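전술 리그 재개안 정리 스레드. 2부 여자 핸드볼, 2019-20 시즌 잔여 일정 기준. 문서 원문은 어제 저녁 각 구단에 배포된 것이고, 여기서는 일정과 승강 규정만 다룬다. 6/19/20

1/
중단 시점의 상태부터. 4월 초 이사회가 시즌을 "중단"으로 분류했고 "종료"로는 분류하지 않았다. 이 차이 때문에 선수 등록 창구가 계속 열려 있었고, 순위표도 확정 처리가 안 된 채로 남았다. 지금 나온 재개안은 전부 이 분류를 전제로 한다.

2/
남은 경기 처리 방식. 정규 라운드는 복구하지 않는다. 상위 4개 팀만 단일 장소에 모여 풀리그를 치르고, 나머지 팀은 중단 시점의 경기당 승점으로 순위를 확정한다. 승점이 같으면 맞대결, 그다음이 경기당 골득실. 원정 다득점 조항은 삭제됐다.

3/
상위 4개 팀은 Soltitz, Jurkurik, Uvik, Yurchenko. 순서는 경기당 승점 순이다. Soltitz와 Jurkurik의 차이는 한 경기로 뒤집히는 범위라서 시드 배정에는 거의 의미가 없다. 개막 대진은 1위-4위, 2위-3위.

4/
승점 이월 여부가 제일 많이 들어온 질문이었다. 이월한다. 단, 전체 승점이 아니라 상위 4개 팀 간 맞대결에서 얻은 승점만 가져간다. 하위권 상대로 점수를 쌓은 팀은 손해, 상위권끼리 강했던 팀은 이득. 이 방식이면 Uvik가 실질 1위로 출발한다.

5/
Uvik 감독 Henryk Witkowska는 이 조항에 찬성표를 던졌다. Soltitz는 반대, 나머지 둘은 찬성. 반대 의견서는 첨부 문서 뒤쪽에 있다. 논지는 간단하다. 시즌 시작 전에 공지되지 않은 산정 방식을 소급 적용한다는 것.

6/
개인적으로는 반대 의견서 쪽이 규정 해석상 더 깔끔하다고 본다. 다만 규정집에 "불가항력에 따른 대회 방식 변경" 조항이 있고, 그 조항이 산정 방식 변경을 금지하지 않는다. 이의를 제기해도 인용될 가능성은 낮다.

7/
장소. 후보는 두 곳이었고 Uvik 홈 체육관은 처음부터 제외됐다. 중립 개최 원칙. 최종 선정 기준은 관중석이 아니라 라커룸 수였다. 네 팀이 동선을 겹치지 않고 쓰려면 독립 출입구가 있는 라커룸이 팀당 하나씩 필요하다. 심판진 대기실은 별도 층으로 분리한다.

8/
출입 인원 상한은 경기당 131명. 선수단, 심판, 기록, 의무, 중계 인력을 전부 포함한 숫자다. 관중은 없다. 구단 임원 몫도 이 안에서 나눠야 하고, 교체 출입은 허용되지 않는다. 한 번 나간 인원의 자리를 다른 사람이 채울 수 없다는 뜻이다.
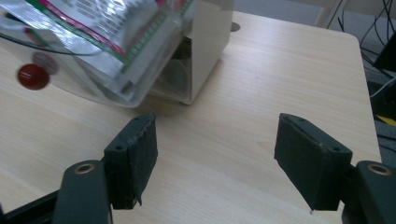 밝은색 나무 상판의 테이블

9/
검사 일정. 합숙 시작 전 두 차례, 대회 기간 중 한 차례. 재개안 예산표에는 총 226건으로 잡혀 있다. 양성이 나온 팀을 어떻게 처리하는지는 본문에 없고 부칙에 있다. 해당 선수만 제외하고 경기 진행, 출전 가능 인원이 10명 미만이면 몰수. 연기는 선택지에 없다.

10/
이 부칙이 제일 문제다. 선수단이 얇은 팀에 구조적으로 불리하다. Yurchenko는 부상자를 빼면 현재 등록 선수가 12명이다. 세 명만 빠지면 몰수 기준에 걸린다. 골키퍼가 한 명만 남는 경우의 예외 조항도 없다.

11/
Yurchenko 주장 Zofia Krawczyk가 선수 대표 자격으로 유소년 선수 긴급 등록을 요청했다. 답변은 "검토 중". 등록 창구가 열려 있으니 절차상 막힐 이유는 없는데, 연령 하한 예외를 누가 승인하는지가 불분명하다. 규정집에는 경기위원장, 재개안에는 의무위원장으로 되어 있다. 둘 중 하나는 고쳐야 한다.

12/
체력 쪽. 석 달 가까이 실전이 없었고 합숙 훈련은 3주다. Jurkurik 피지컬 코치 Atif Hayat가 구단 채널에 올린 계획표를 보면 첫 주는 접촉 훈련이 아예 없다. 던지기 횟수도 일별로 제한한다. 어깨 쪽 과부하를 우선 변수로 둔 구성. 다른 세 팀은 계획을 공개하지 않았다.

13/
경기 간격은 하루씩 띄운다. 팀당 세 경기니까 닷새면 끝난다. 전후반 각 30분 유지, 팀 타임아웃은 세 번 그대로. 등록 인원을 16명에서 18명으로 늘리자는 제안은 부결됐다. 8/의 인원 상한과 충돌하기 때문.

14/
승강. 풀리그 1위만 승격한다. 플레이오프 없음. 강등도 없음. 따라서 다음 시즌 2부는 팀 수가 줄어들 수 있고, 그 경우 3부에서 신청을 받아 채운다. 신청 자격은 재정 심사 통과가 유일한 조건이고 성적 기준은 없다.

15/
3부 쪽에서는 이미 말이 나온다. 중단 시점 1위였던 팀의 단장 Mohcine El Ouafi는 성적 기준이 빠진 것을 서면으로 문의했다고 밝혔다. 공개된 답은 아직 없음. 답이 나오면 이 스레드에 붙이겠다.

16/
시즌권 환불. 대상은 네 팀 합산 1,181장. 잔여 홈경기 비율만큼 현금으로 돌려주거나 다음 시즌으로 이월한다. 신청 기한은 구단마다 다르니 각자 확인할 것. 무관중 풀리그 중계 이용권은 환불 대신으로 제공할 수 없다고 명시됐다.

17/
중계. 전 경기 리그 자체 채널, 해설 없이 현장음만. 기록지는 종료 후 한 시간 안에 올라온다. 슛 위치 데이터는 이번 대회에서 수집하지 않는다고 한다. 기록 인력도 출입 상한에 걸린 것으로 보인다. 분석하는 쪽에서는 영상 보고 직접 찍어야 한다.

18/
질문 몇 개 답변. 심판 배정은 대회 총괄 Bouchra Berrada 명의로 개막 이틀 전에 나온다. 비디오 판독은 없다. 공은 경기마다 새로 지급하지 않고 전후반 사이에 소독한다. 송진 사용은 허용, 단 용기는 개인별로 분리.

19/
정정. 4/에서 Uvik가 실질 1위로 출발한다고 썼는데, 맞대결 승점만 보면 Uvik와 Jurkurik가 동률이고 골득실에서 Uvik가 앞선다. 결론은 같지만 격차는 없다고 보면 된다. 표는 저녁에 다시 올린다.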